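Wistoveck mobile app – pre-release inspection checklist, with comments

Build under inspection: 4.50, both stores
Inspected by: Anca Ursu
Second pair of eyes: Radu Tănase
Comments added by: Gheorghița Radu, who had opinions

Marks used: OK, FIX (blocks the release), LATER (goes on the list, where it will be well looked after).

Section A. Build and signing

A1. Release build made on the build server and not on a laptop.
OK. Last time it came from Radu's laptop, which had a newer compiler than everything else in the building. Radu has asked that we stop bringing this up. We'll stop after the next release.

A2. Signing certificates valid for at least 300 days.
FIX. Android is fine. The iOS distribution certificate runs out in November, in the middle of the change freeze. Renew now. Raluca Chiriac has the login and, more to the point, the phone that gets the code.

A3. Version number matches in the app, the store listing and the release notes.
FIX. App says 4.50, listing says 4.5, notes say "the new version." Pick one.

A4. Debug menu removed.
OK. It takes seven taps on the logo to check this. I did eleven to be sure.

A5. No test keys or passwords in the package.
OK. Searched the unpacked build for the usual words. Found one string reading "password123", which belongs to the screen that tells people not to use it.

Section B. Permissions and privacy

B1. Every permission requested is used by something.
FIX. We still ask for contacts. The feature that wanted contacts was dropped two releases ago and took nothing with it. Remove from both manifests.

B2. Permission prompts explain themselves in plain words.
LATER. The camera prompt says "Camera is needed for camera features." True, as far as it goes.

B3. Photos picked by the user are stripped of location data before upload.
OK. Uploaded four pictures from the shared test album and pulled them back down from the server. No coordinates on any of them. The item-photo screen also kept its crop and rotation, which it did not do in the previous build.

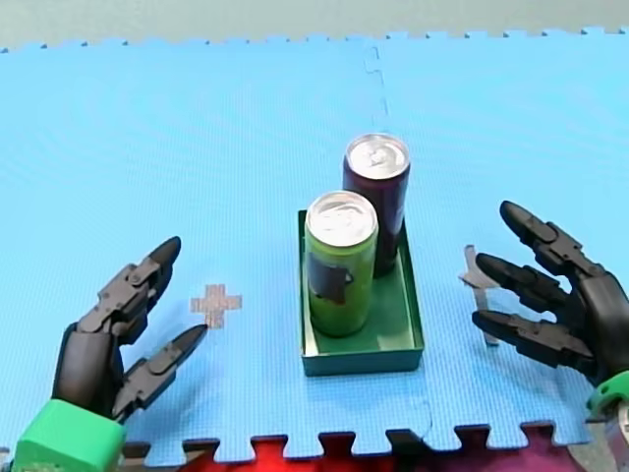
Green tray on blue foam mat.

B4. Deleting an account deletes the account.
FIX. It signs you out and shows a sad face. The record is still there on the server side. Gheorghița adds: the sad face is well drawn and should stay.

B5. Crash reports contain no personal details.
OK, after an argument. User IDs are hashed. Email addresses used to appear in one log line and that line is gone.

Section C. Behavior on real phones

C1. Cold start under four seconds on the slowest phone in the drawer.
OK. The slowest phone needed charging first, and I have not counted that.

C2. App survives losing its connection halfway through a save.
FIX. Switched to airplane mode during a save. The app said "Saved!" with an exclamation mark, and it had saved nothing. If we must lose people's work, we could be less cheerful.

C3. Rotating the screen does not clear a half-filled form.
OK on Android. FIX on iOS tablets, where it clears everything except the field you got wrong.

C4. Largest system text size usable on every screen.
LATER. The settings page holds up. On the payment page the button grows until it reads "Pay n". Aurelia Ilie has a layout change ready but wants it tested properly, and I would sooner not rush a payment page.

C5. Back button goes back.
OK. I mention it only because of the spring release.

C6. List of 451 items scrolls without stutter.
OK. The figure is the size of the largest account we have. Radu asked why we don't test with more. See LATER.

Section D. Shared code and outside libraries

D1. All libraries at a supported version.
FIX. The Rätsep date picker is four versions behind. Updating it changes the first day of the week to Sunday for everyone, so set that option by hand and don't let anyone find out from a customer.

D2. Licenses listed on the About screen.
OK. Vosley added, Clasia removed. The page is now longer than the help section, and better written.

D3. Unit tests pass on both platforms.
OK. Three tests are marked "skip for now" by someone who left. I turned them on out of curiosity. Two passed. Turned the third one off again and opened a ticket.

Section E. Before pressing the button

E1. Staged rollout set.
OK. Starts small and goes to 50 percent if the crash rate behaves.

E2. Rollback steps written down and tried.
FIX. Written down, yes – in a document only Raluca can open. Share it, then try it once on the test track.

E3. Support team told what has changed.
LATER. Gheorghița adds: no, FIX. They found out about the last one from the reviews.

E4. Release not planned for after 4 p.m.
OK. Planned for 10 a.m., with lunch left free.

Result: not cleared. All FIX items go back to their owners. Reinspect sections A, B and C in full on the next build, and D1, E2 and E3 on their own. Anca keeps the slow phone on the charger until then.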